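Clirutport Support Desk
Ticket 224: Turkon arm kit, grip closes late on soft items
Product: Turkon two-arm kit with Cemau control software
Opened by: Kanini Biwott, Makori
Status: Waiting for customer

Kanini Biwott wrote:

Good morning. We have the Turkon kit on trial and we are testing it in a bathroom, with small tasks of the home: take the toothbrush, put back the cup, hang the towel. I must write a review of the kit before the end of September, so I would like to know if my problem is a fault or a wrong setting.

The problem is the delay between the command to close and the real closing. With hard items I can live with it. With cloth the arm starts to lift before the grip is closed and the cloth slips out. In the log of Cemau I read a delay of 500 ms, always the same number. Your manual says this value can be changed, but in my menu the field is grey.

I did these steps already:
- restarted the controller, two times
- changed the cable of the left arm with the spare one
- calibrated both arms again with the multi-fingered hand mounted
- lowered the lift speed to level 4

After the last step it is a little better, but the work becomes very slow. I attach the place where we test.

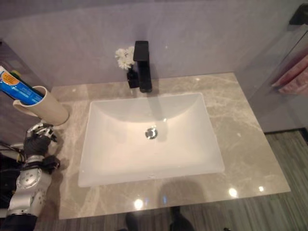 Washbasin counter, with the multi-fingered hand near the toothbrush cup.

Clirutport Support replied:

Hello Kanini, thank you for the clear list. The grey field normally means that the profile is locked. Please open Cemau, go to Tools, then Profiles, and tell us which name is shown at the top. Please tell us also if you see the delay with the two-fingered grippers, or only with the hand.

Kanini Biwott wrote:

The name is "Demo Hard Items". I did not choose it, it was there when we received the kit.

I mounted the two-fingered grippers and repeated the towel test, 14 times with each profile I could find in the list. The delay is in the log also with these grippers, so I think we can forget the hand as the cause.
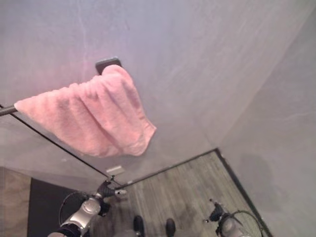
The grip force I left at the factory value in all the tests. There is one more profile called "Textile", and with it the log shows a shorter delay, but after each restart the software goes back to the demo one. I must select it again by hand, and one time I forgot and lost a morning of results.

Clirutport Support replied:

This is very useful. The demo profile is locked and it loads first if no default is saved. Please select Textile, press Save as default, wait for the green tick, and only then switch off the controller. The field for the delay should then be open. Start with the lift speed back at its normal level and send us the new log.

Kanini Biwott wrote:

I found the button, it is hidden under the second tab. The field is open now. I will run the towel test again this afternoon at 14:00 and attach the log here. Please do not close the ticket before.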